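The Long Road Back for the Clellik Hill Climb

When the Garg Motor Club suspended its annual hill climb, few members expected the event to remain off the calendar for long. The road needed new drainage, the county wanted a revised safety plan, and the club's insurer had asked for a full review of spectator areas. Each of those matters was expected to take a season. Together they took 5 years, and it is only this February that entries have opened again for the Clellik Hill Climb.

The course itself is little changed. Competitors leave the line beside the old weighbridge, pass through a short stretch of woodland and then face the climb proper, a narrow and uneven road with stone walls on the inside of most of the turns. The difference in height between the start and the finish is 887 feet. Drivers who remember the earlier meetings speak of the final left-hand bend with particular respect. It tightens after the point at which most cars are already committed, and the surface there has always held moisture well into the morning.

Chukwuemeka Haruna, who has been appointed clerk of the course, won his class at Clellik twice before he retired from competition. His approach to the revived meeting has been cautious. Under the new plan, practice will begin at 8:30 a.m. and no car will be released until the marshals at every post have confirmed by radio that the road is clear. Spectators will be admitted to fewer areas than in the past, and the popular bank above the second hairpin will remain closed.

"I understand the disappointment about the bank," Haruna says. "I watched from there myself as a boy. The survey was clear about what would happen if a car left the road at that point, and the club was bound to act on it."

The entry has been limited to 50 cars. This is a smaller field than the club once accepted, when as many as three drivers might share a single car and the last runs were completed in fading light. The lower figure allows each entrant two practice runs and three timed runs, provided that the weather is kind. Places will be divided among road-going sports cars, modified sedans, historic machines and single-seaters, with a reserve list for each class.

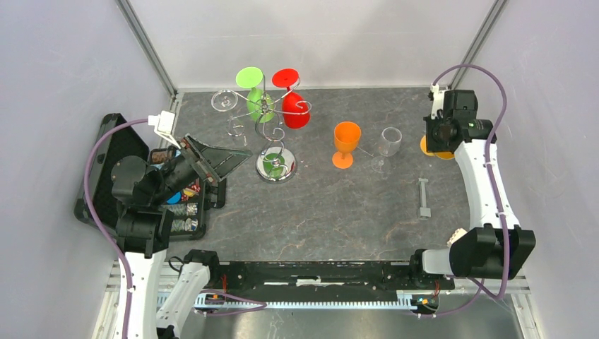
Volume 50, Issue 5

Among the first entries received was that of Ataberk Dönmez, whose small Nekero coupe has become a familiar sight at regional speed events. Dönmez bought the car as a bare shell and has rebuilt it over several winters in a rented garage behind his home. The engine displaces 1328 cubic centimeters and makes modest power by the standards of its class, and he has concentrated his efforts on weight and suspension. The rear seats, the heater and most of the sound insulation were removed long ago. The dampers were replaced last year with a set valved for broken surfaces, chosen with Clellik in mind well before the revival had been confirmed.

"A circuit gives you the same corner again and again until you have it right," Dönmez says. "On a hill you may see it five times in a day, and the road is different each time. I find that I drive with more attention."

He is realistic about his prospects. The class record was set by a car with almost twice the output, and the new chicane below the finish will add several seconds to every run. The club has decided that times recorded on the revised course will begin a fresh list of records, with the earlier figures preserved separately in the program.

Financial support for the meeting has come chiefly from Etico, a regional supplier of tires and workshop equipment, which has agreed to fund the timing system and the medical vehicles. The agreement covers two seasons with an option for a third. The club's own reserves were used to repair the paddock road and to replace the straw bales with purpose-made barriers, a condition of the course license.

Relations with residents of the valley have also required care. The road will be closed from early morning until 6 p.m., and access for those living above the start has been arranged at set intervals between batches of runs. A noise limit will be enforced at scrutineering. Cars that exceed it may be presented a second time, but an entrant whose car fails again will not be permitted to run and will not receive a refund — a rule that has drawn some complaint from owners of older racing machinery, who argue that period exhaust systems cannot easily be altered.

Haruna has declined to relax it. The license was granted for one meeting only, and its renewal will depend in part on the readings taken at the start line.

Marshals are still being recruited. Training will be offered in the clubhouse on two evenings before the event, and applicants with no previous experience of motorsport are welcome to attend. Those who complete both sessions will be assigned to a post alongside an experienced observer. The club supplies gloves, a whistle and a fire-resistant coverall; marshals are asked to bring their own boots and waterproof clothing. Entry forms and the supplementary regulations are available from the club office, and the entry list will close as soon as every class is full.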